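Soaking Times for Dried Chickpeas: Project Report
Food Science Club, Surbridge 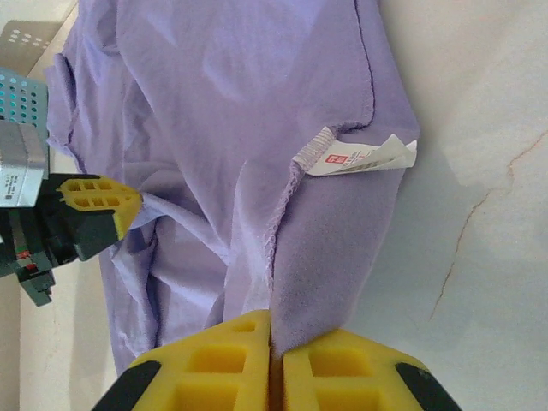 Our group wanted to find out if a long soak makes a difference when chickpeas are simmered on a stove. We used two batches from the same bag, sold under the Irnik label. One batch soaked for 2 hours and the other for 15.

Both were cooked in plain water with the lid on. We tested a few chickpeas every 7 minutes by pressing them with a fork. The long-soak batch was soft first – by three checks – and had fewer split skins. The short-soak batch stayed grainy in the center.

We did not add salt or baking soda. A second trial with Tuncer chickpeas is planned for May.

Recent reports
Yeast and Sugar in Flatbread
Grirkmont Tap Water and Tea
Freezing Cooked Rice

This site uses cookies. Accept | Settings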